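MEDIA RELEASE
For immediate release

Trurnach Library Service to open toy lending collection at Flisholm branch in June

FLISHOLM: Families across the Trurnach district will be able to borrow toys, puzzles and games on their library card from June, when the Trurnach Library Service opens its first toy lending collection at the Flisholm branch.

The collection will open with 400 items suited to children from birth to primary school age. It will be housed in the former periodicals room on the ground floor, which has been repainted and fitted with low shelving, a returns bench and a parents' room with a change table. Stock will grow to 900 items over the first two years of the program.

Membership is free for anyone who lives, works or studies in the district. Existing library members do not need to apply again. Each card holder may borrow up to six toys at a time for a loan period of three weeks, with one renewal where an item has not been reserved by another family.

Ieva Vaher, Manager of Children's and Family Services, said the collection responded to requests received through the service's most recent member survey.

"Parents told us that good toys are expensive and that children grow out of them quickly," Ms Vaher said. "They also told us they had run out of room at home. A lending collection lets a family try something for a few weeks, bring it back and choose something else. We have lent books on that basis for a very long time and we are pleased to extend it to play."

Toys have been grouped by type of play and by suggested age, with coloured labels on the shelf and on each container. Groups include construction, pretend play, music, early number and letter games, outdoor play and large floor puzzles. A separate shelf holds items chosen with the advice of occupational therapists for children with additional needs. Among these are weighted lap pads, switch-operated toys and puzzles with enlarged knobs.

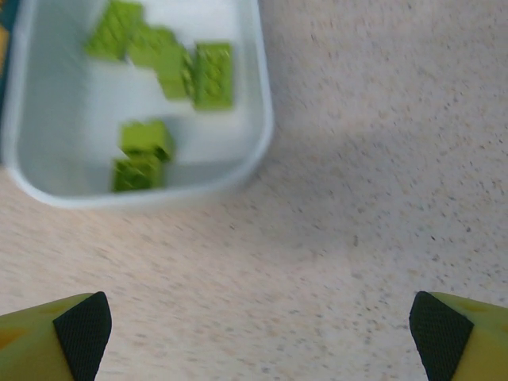

Items with many parts will be lent in a lidded container with a contents card attached. Borrowers are asked to check the contents against the card before leaving the branch and again before returning the item. Families who lose a single piece will not be charged, provided the item can still be used as intended. Where a main part is missing or broken, the service may ask for the cost of a replacement part. There are no overdue fines on toys, in keeping with the service's existing policy for children's books.

All returned items will be cleaned and inspected before they go back on the shelf. Hard toys will be washed or wiped down with a child-safe cleaning product, and fabric items will be laundered. For this reason toys cannot be placed in the after-hours returns chute and must be handed to staff at the Flisholm branch during opening hours.

The room will be open 7 days a week during normal branch hours. Staff will be on hand each morning from 9:30 am to help families choose items and to explain how borrowing works. A supervised play session for children under five and their carers will run each weekday from 10:30 am, and no booking will be needed.

Residents outside Flisholm will be able to reserve toys through the online catalogue. Smaller items can be collected from the Albers and Stavberg branches, with deliveries made twice a week by the existing courier run. Ride-on toys, play tents and other bulky items will be available from Flisholm only. The service will review demand at the end of the first year and consider whether a second collection should be set up at Stavberg, where the number of young families has risen in recent years.

"We know that a trip to Flisholm is not practical for everyone, particularly those who rely on the bus," Ms Vaher said. "The reservation service will give us a clear picture of what people want and where they want it. We will plan the next stage with that information in front of us."

The Trurnach Library Service has funded the collection from its annual resources budget. The room was refurbished as part of scheduled maintenance works at the branch, which also included new lighting in the foyer and repairs to the entrance ramp. The periodicals formerly held in the room have been moved to the first floor and remain available for use in the building.

Donations

The service thanks residents who have offered toys for the new collection. Donated items can be accepted only if they are new and in their original packaging with all safety information included. Second-hand toys cannot be accepted. Residents wishing to donate are asked to speak with staff at any branch before bringing items in.

Opening morning

Families are invited to an open morning in June, with storytime, a craft table and tours of the new room. Light refreshments will be provided. The date and program will be posted at all branches and on the library website.

Media enquiries

Communications Office, Trurnach Library Service
Interviews with Ieva Vaher may be arranged through the Communications Office.

ENDS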